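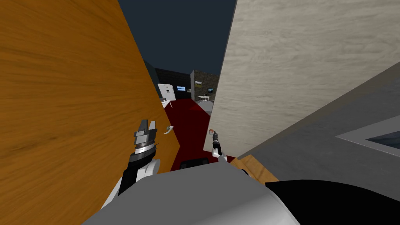 Gripper Comparison: Your Questions

Why are you comparing grippers in simulation first?
Mostly so we can be wrong cheaply. Every candidate gets the same doors, the same handles and the same starting positions, and we can run all 140 trials again on a Saturday if somebody changes a setting. Mwangi Masanja built the rooms and keeps adding to them, bless him, so please check the room version before you compare your numbers with ours!

Which grippers are in the comparison?
There are three parallel-jaw models, which we call Amance, Wasik and Landudach after the folders they live in. Amance has the shortest fingers, Wasik opens the widest, and Landudach is the one most people ask for (it was the default in our older releases, so it feels like home).

Why doors and cabinets, and so few tabletop tasks?
We did start with blocks and cups, and all three did so well that we learned very little. A door asks a lot more of the wrist. The gripper has to come in at a decent angle, hold on while the handle travels through an arc, and let go without dragging the door back again.
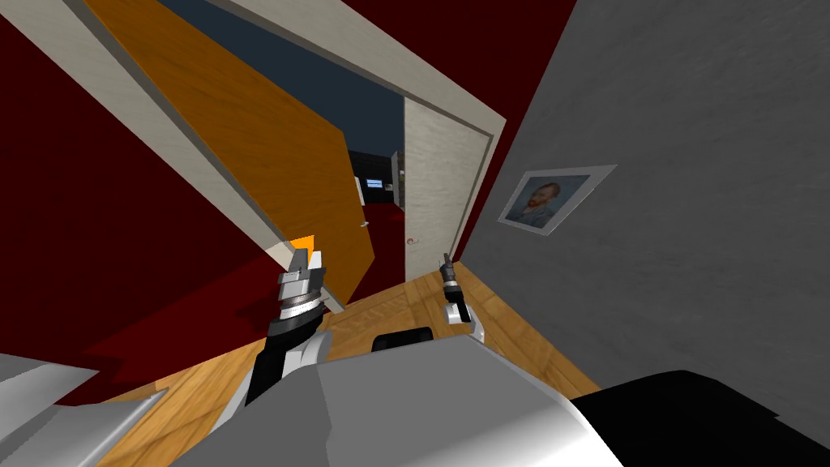
Round knobs are a different matter from curved pull handles, and we score them separately. Two flat fingers on a round knob will slip if the approach is even slightly off center, so please don't average the two groups together, however tempting one tidy number may be.

What counts as a success?
The door has to pass 40 degrees and the gripper has to release cleanly. Bumping the door open with an elbow is logged as "other" - we had a long and quite cheerful argument over that one.

Can I use my own controller?
Yes, please do! The Kárason controller is only our baseline. Yours needs to accept a wrist pose and a finger width, and the setup notes walk you through the rest. If the arms won't connect, check that port 903 is free.

Who do I write to if I'm stuck?
Auður Ragnarsson looks after the results and is very patient with beginners. Send her your settings file along with the log, and mention which gripper you had loaded.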